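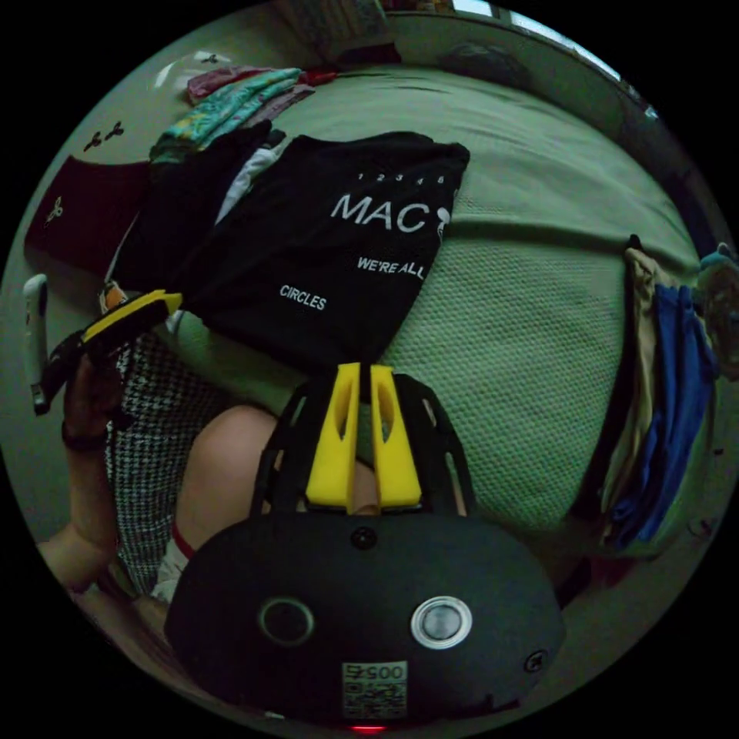
Two yellow fingers, side by side.

The first thing Parvathi Kurup ever said to me was, "You're the one who writes the fake birthdays." She said it in line for the bathroom at a launch party for some sparkling water, and I laughed so hard I lost my place.

She was right, too. I wrote bios for one of those sites you land on when you type in a name and the word "age" or "net worth" or "boyfriend." You know the kind. I got paid by the page and I was fast, and when I couldn't find a birthday I'd write January, because January felt responsible. (I have given a lot of people January.) I'd put down five foot six for anybody who looked medium. Favorite food, pizza. Hobbies, traveling and spending time with family.

Parvathi's page was one of mine. I'd written it at four in the morning with a bag of pretzels in my lap, and I had her down as a Capricorn from Molmont who loved dogs.

"I'm allergic to dogs," she told me when we were both washing our hands. "And I've never been to Molmont. Where even is it?"

"It's up past the reservoir," I said. "I'm from there. I think I just got tired and put my own town."

She stared at me in the mirror for a second, and then she started laughing too, and she had this great honking laugh that you never heard in her videos. She asked if I was hungry. I was. We left the sparkling water people to their sparkling water and walked over to Mundano, which is a diner even though it sounds like a nightclub, and she ordered pancakes and soup, together, like that was a meal.

I should say how famous she was, which is to say medium. People at the counter looked over and then looked at their phones to check. She did these short videos where she got ready to go somewhere and then didn't go. That was the whole thing, every time. Makeup, earrings, shoes, the coat, and then she'd sit down on the edge of the bed and say, "Nah." People loved it. I loved it! I'd watched I don't know how many before I wrote a word about her, and then I wrote that she was a lifestyle personality who inspired millions.

"So fix it," she said, pointing her spoon at me. "Ask me stuff."

I didn't have a notebook so I used the back of the paper placemat, the side without the maze. I asked her birthday and she told me, and it was in the summer. I asked how tall she was and she made me stand up next to her in the aisle by the pie case while the waitress waited to get by. I asked who she was dating.

"Is that a required field?"

"It's the only field," I said. "The rest is kind of there to hold it up."

She thought about it while she ate her soup. Then she said there had been a man named Núñez, and she called him that, just the last name, the way you'd talk about a ballplayer. They had been together almost two years and he'd never been in a single video, except that sometimes you could hear him in the next room running water. People in the comments had thought it was a radiator.

"Don't put that," she said.

"I won't."

"You wrote it down."

I looked, and I had. I tore that corner off the placemat and she put it in her coat pocket.

I got home late and rewrote the page before I took my shoes off. I did the birthday right. I did the height right. I took out the dogs and Molmont and inspired millions, and under Relationship Status I put "Parvathi hasn't shared this, and she makes a good case for soup with pancakes." I was so pleased with myself. I sent it off and slept until noon.

When I woke up there was a message from Yamuna Murthy, my editor, who I'd never met and who typed everything in lowercase. It said, "what is the soup thing." Then, "also this is 7 sentences. needs to be 1,476 words for the ads to load."

I called her, which I'd never done before. She had a little kid hollering in the background — something about a missing sock — and she sounded a lot younger than I'd figured.

"There isn't any more," I said. "That's what's true."

"Okay, but was the dog stuff not true?"

"She's allergic."

"Huh," Yamuna said. I could hear her typing. "People really liked the dog stuff."

So the old page went back up. I can't even say I fought very hard. My rent was due and I had a page to turn in that afternoon on a woman named Greta, no last name, who did voices for her cat and had an enormous following for it. I could find nothing on Greta at all. I sat there with the little blinking cursor after "Greta was born in" and I got up and ate some cereal and came back and it was still blinking.

I wrote to her. It had never crossed my mind before that you could just do that. I said hi, I'm supposed to write your life story by five o'clock, is there anything you want in it? She answered in ten minutes. She said she was born in March, she didn't want her town in there, and could I please say that the cat's name had two t's, everybody got it wrong.

I put in the two t's. Then I padded the rest out with what I could see in the videos, the couch and the curtains and the cat, and Yamuna ran it without a word.

Parvathi's next video came out that same week. She did the eyeliner, the good earrings, the boots. She put on her coat and felt around in the pocket and took out a scrap of paper with a scalloped edge, and she read it to herself, and you couldn't see what it said. She put it back. I was leaning so close to my phone I'd fogged it up a little.

Then she picked up her keys and went out, and the door closed, and the video kept going on the empty bed for a while. There were 2,644 comments by the time I got down there. Most of them wanted to know who he was.

I texted her, "Where'd you go?"

"Molmont," she wrote back. "You were right, there's a reservoir."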